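手持ちグリッパによる動作収集、現場規程の読みどころ
共用フロアで守るべき手順と記録の書式

ロボットに物の扱いを学習させるためのデータを、人が手持ちのグリッパで集める方式が広がっている。据え付けのアームと違い、安全柵もインターロックもない。工具を持つのは人であり、従来の産業用ロボット向けの安全規程をそのまま当てはめても、該当する条項は少ない。作業条件の統一は各事業所の内規に委ねられているのが現状である。

Rekentは5月、社内で運用してきた手順書を改訂し、第2版とした。対象は手持ちグリッパによる収集作業全般で、据え付け機の遠隔操作は含まない。改訂の中心は、始業点検、作業区画、記録の3章にある。

始業点検では、指パッドの固定、開閉のがたつき、カメラ窓の汚れを確認する。旧版では点検の実施者を定めていなかったが、第2版では当日その工具を使う者が自ら行い、点検票に署名する。パッドの縁に変形が認められた場合、直ちに使用禁止とはしない。基準ゲージを挟み、左右の隙間の差が2ミリ以内であれば使用を認め、変形の位置を票に残す。差がこれを超えたパッドは左右一組で交換する。片側だけの交換は、把持中心のずれを招くため認めていない。

ストラップの扱いも明文化された。手首や本体に付けるストラップは、開閉部に挟まれない長さに調整し、余った端は束ねる。ストラップがカメラに映ること自体は不合格の理由にならないが、収集の途中で取り付け方を変えた場合は、そこで記録を区切る。
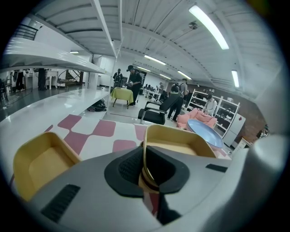 手持ちグリッパの黄褐色の指パッド。奥には複数の人がいる。

作業区画の章は、共用フロアでの収集を前提に書かれている。無人の部屋で集めたデータは背景が単調になりやすく、学習後のモデルが人の往来に弱くなるという考え方による。このため第三者の立ち入りは禁止せず、通路の幅と床の状態を条件とした。動線上の幅は70センチ以上を確保する。床に置いた荷物は、収集者の足元にかからない位置まで寄せる。什器の配置は、一連の収集が終わるまで動かさないのが原則で、動かした場合は配置番号を改める。

人が映り込む条件については、Horganの指針に近い考え方を採る。フロアの入口に収集中であることを掲示し、利用者には書面で事前に同意を得る。同意のない人が映った区間は、公開用の集合から外す。顔の自動ぼかしは補助手段とされ、同意の代わりにはならない。帽子や後ろ向きの姿勢で顔が見えない場合も、扱いは同じである。着衣や持ち物から個人が特定されうるためで、この点はHorganの指針より厳しい。

照明の規定は短い。天井灯は全点灯または全消灯とし、部分点灯は避ける。光沢のある棚板や皿は強い反射を生むが、除去は求めない。反射を含む区間には属性を付け、後から抽出できるようにしておく。

記録の章では、工具番号、パッドの使用回数、配置番号、収集者番号を必須項目とした。パッドの交換周期は最大1,000回の把持である。布や毛足の長い対象を多く扱う日は、繊維の付着を昼の中断時にも確認する。失敗した把持の記録は削除せず、失敗の属性を付けて保存する。収集者の判断で撮り直した分も同様とする。

運用上の負担は小さくない。同じ手順書を試行したSkusuraでは、記録項目の入力に手間がかかり、初期には配置番号の更新漏れが目立った。同社は区画の入口に番号札を掛け、収集の開始時にその札を映す方法で対処している。Bollcombeの収集拠点でも同じ札を採用したが、工具の貸し出し簿と点検票が別の様式のままで、照合は手作業である。

残る課題は、指パッドの材質差の扱いである。第2版は寸法と隙間を定めたものの、表面の摩擦については測定法を示していない。同じ形のパッドでも、製造時期が違えば滑り方に差が出ることがある。Rekentは簡易な傾斜試験を検討中で、附属書として追加する予定だ。それまでは製造ロットの記入を推奨項目としている。

（2026年10月25日）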